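How to do laundry at a caravan park without losing your socks (or your site)

Quick one, written between loads. We're at Kanness for the week and I've had three people ask me the same stuff at the machines, so here it all is.

Before you leave the van

Check the hours first. Most park laundries shut at nine, some earlier in winter. Kanness locks the dryers half an hour before the washers so don't start a big load late. Ask at the office, the sign on the door is usually old.

Get your coins sorted. Plenty of parks have gone to cards or an app but the app needs signal and the laundry is always a brick box with none. Load up the card at the office. Dustitz takes gold coins only, last I was there, and the change machine was taped over.

Weigh your load if you can. Sounds silly. A fish scale hooked on the bag does it. Park machines are mostly seven or eight kilo and people jam in twelve, then wonder why the doona comes out dry in the middle.

What to pack

One big bag with a shoulder strap
Small mesh bags with zips, two or three
Powder in a screw-top jar, premeasured
Stain soap, the bar kind
Ten pegs and a line
A timer that isn't your phone
Old towel for wiping out the drum

Skip the liquid. It leaks on corrugated roads. Ours went right through the cutlery drawer and into the bread.

Picking a machine

Look inside. Smell it too. If somebody's just done dog blankets you'll know. Wipe the drum and the rubber seal with the old towel, there's always sand. Run your fingers round the seal for pens and hair clips.

Front loader if you've got one, easier on the power and the clothes spin out drier. Top loaders are quicker, up to 35 minutes at most places I've been. Good if there's a queue.

Doing the wash

1. Sort in the van, not on the laundry bench. People need the bench.
2. Smalls, socks and anything with straps go in the mesh bags. Zip right to the end and tuck the puller under if there's a little elastic for it.
3. Don't stuff them. Half full, so the water gets thru.
4. Spread the bags out in the drum with towels between. All on one side and the machine thumps and stops.
5. Cold wash. Park hot water is for showers, and the hot cycle costs more anyway.
6. Set your timer for five minutes less than the machine says. Walk back. Be there when it clicks off.

That last step matters most. Leave it sitting and somebody will lift your washing out onto the bench, and fair enough too. Assunta Serra two sites down from us gives people ten minutes and then moves it, folded. Not everyone folds.

Drying

Line first if there's any sun. Rashidi has a great big shared line behind the camp kitchen, gets wind all afternoon. Peg the mesh bags up by the seam and leave them zipped, small stuff dries a bit slower but it doesn't end up in the neighbour's annexe.

Check park rules before stringing a line between trees. Some don't allow it. Off the awning arm is generally okay, take it down at night or you'll walk into it.

Dryers: clean the lint tray before AND after. Medium heat. Take synthetics out early and hang them inside the van with the hatch open.

In the busy weeks

December is a different story. Go at six in the morning or go during the kids' movie. Jeva runs a whiteboard where you write your site number and a time, works pretty well untill someone rubs it out. If you're on a big park, say 251 sites and four washers, just plan on doing smaller loads more often. We do one every second day and it never turns into a mountain.

Hand wash for the in between days. Bucket with a lid, warm water, a bit of powder, strap it in the shower recess and drive. An hour on the road does a decent job on T-shirts. Rinse twice. Tip the water where the park tells you, never on the grass.

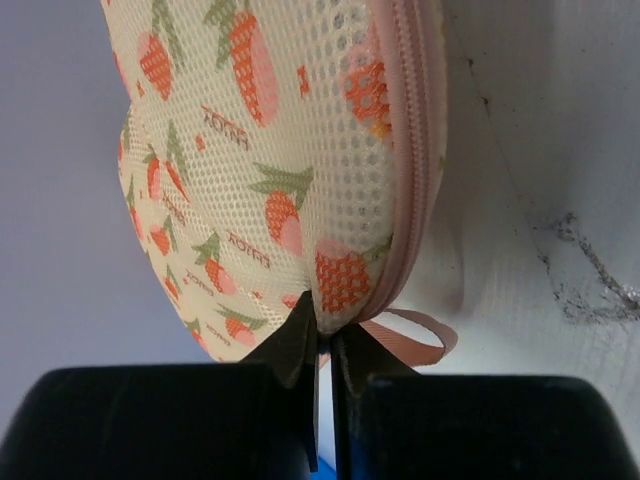
Last bit, storage. Let everything dry right out before it goes in the cupboards, vans get musty quick. Dirty clothes live in the big bag in the tunnel boot, clean ones rolled. Keep the powder jar up high. Right, dryer's about to finish, will add the bit about washing doonas when I get a chance.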